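So the Stevlow Herons are telling us their top pitching prospect is "on schedule" to come back from elbow surgery. On whose schedule? A thread, because I've been reading these updates since February and they don't line up.

Octavio Flores threw a bullpen session this morning. The team put out a statement by lunch. It had the words "great life on the fastball" in it and no velocity reading at all.

When a club has a good number, you get the number. Last spring they sent out a press release over one pitch from a reliever who was cut before the team broke camp.

What we do have: 80 pitches, spread over 3 sessions, all to a bullpen catcher, with no hitter standing in. I'd call that throwing. The club calls it "the final phase of the program."

In the previous update the final phase was supposed to be live batting practice at the Skosach complex. That line has dropped out of the new one. I asked the front office about it and got the same statement pasted back to me.

Now the part people keep replying to me about, the trade. Guérin supposedly wants him and is willing to give up two infielders. I'll believe it when somebody other than the Stevlow radio guy reports it.

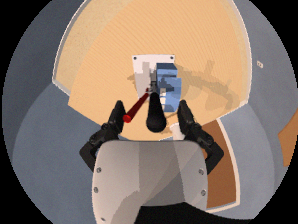
Think about it from Guérin's side. They've got a decent rotation and a thin bullpen. Why would they pay full price in April for an arm that hasn't faced a batter since the operation? They can wait six weeks and know a lot more.

And from Stevlow's side, a rumor like this is free advertising. Season ticket sales are slow. The home opener drew 761 people, and I'm going by the box score. The announcer said "a packed house."

For comparison, Sastwood got almost 800 for a cold night game against a last-place team, with no prospect to sell and no fireworks.

To be fair to Flores, none of this is on him. He's 22, his last full season was very good, and the slider was the best I've seen at this level. I want him back as much as anybody in section C.

But I've watched this club rush a pitcher before, and the way it went was a cheerful update, then another cheerful update, then a start cut to two innings, then nothing until August.

What would change my mind: a simulated game, against real hitters, with the radar readings posted. Two innings would do. Good or bad, put the numbers out.

Someone's asking if I have a source inside the club. No. I have the club's own statements, saved in a folder, and I read them one after the other.

Next update is supposed to come when the team gets back from the Sastwood series. If it says "great life on the fastball" again I'm adding it to the folder.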